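Reading Corner > How Things Work > Why Books Stand Up

Books can be stored lying down in a pile or standing up in a row. Most libraries stand them up. One reason is easy to test. Make a pile of books and try to get the bottom one out. You have to lift all the others first. In a row, you just pull out the one you want.

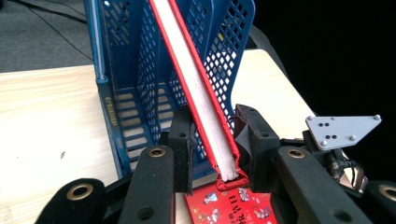

A hardcover book has a few main parts. The stiff outside pieces are called boards. All the pages together are called the text block, and the side where they are joined is the spine. If you look at the edge of a closed hardcover, such as the red one going into the blue basket, you see the text block as a thick pale stripe with a thin red board on each side. The boards protect the pages – but even a cover can bend a little when it is pinched.

A tall book on its own falls over easily. It needs something to lean on. On a shelf, that can be a bookend or the book next to it. On a table, you can use a file organizer. The walls between its compartments are called dividers, and they keep the books from sliding down flat.

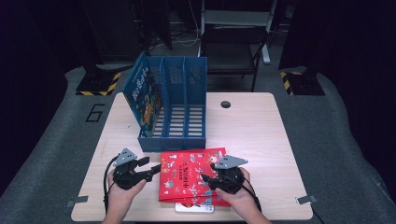 A blue picture book leans on the organizer. The red book is lying flat on a white one.

Leaning is fine for a short time. If a book leans too far for months, the spine can twist and the book will not close straight. Very big, heavy books are often stored flat for this reason.
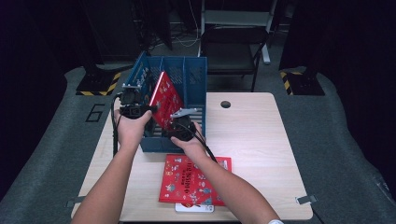
Words by Elie Matar | Checked by Hằng Sầm | Oct 21, 2020

To put a book away in an organizer, hold it by the sides and tilt it a little. Let the bottom edge go in first, then lower the rest. Do not drop it – the corners of the boards get crushed that way. If the book feels tight, move it to another compartment.

Comments

Dabbas: My spines all face out now. It took 6 tries to get the tall ones to stay up.

Ellow: Our class has over 80 books and they are all in piles. I am showing this to my teacher.

Cornine: Can you do one about how the pages are glued in?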